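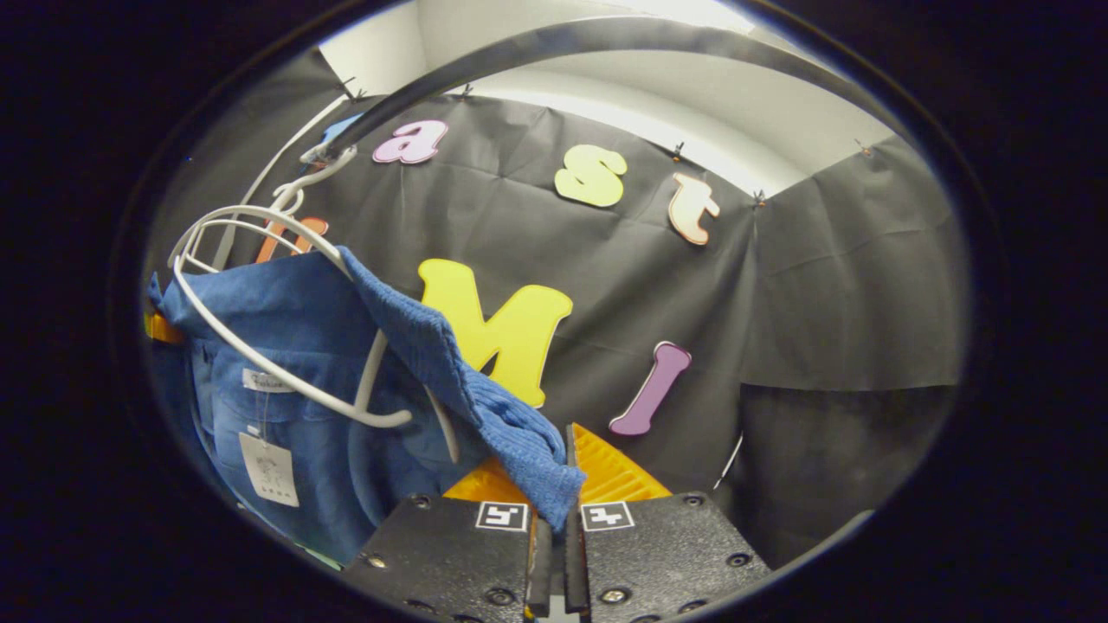 A blue shirt on a white hanger, with blue knitted cloth alongside.

Tulldale textile collection to open 11 new sites in February

Tulldale Textile Recovery will extend its clothing collection service to 11 further sites in February, bringing the total to 100. Each site accepts shirts, knitwear, trousers and household linen. Shoes, pillows and duvets are excluded.

Items are sorted by hand into 4 grades at the Gikov Road depot. Grades 1 and 2 are sold for wear. Grade 3 is cut for wiping cloth, and grade 4 goes to Matoušek for shredding into fibre.
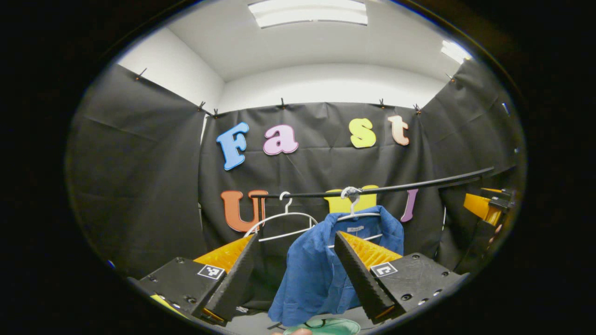

Donors are asked to leave care labels in place, as fibre content decides the grade of many mixed fabrics. Buttons and zips need not be removed. The depot handled 668 tonnes last year.

"Most of the weight we lose is lost to damp," said Custódio Macedo, head of operations. "A tied bag prevents it – an open one does not."

Bags may be left from 7 am. Full banks should be reported using the number on the door.

Press contact: Virgil Onu, Tulldale Textile Recovery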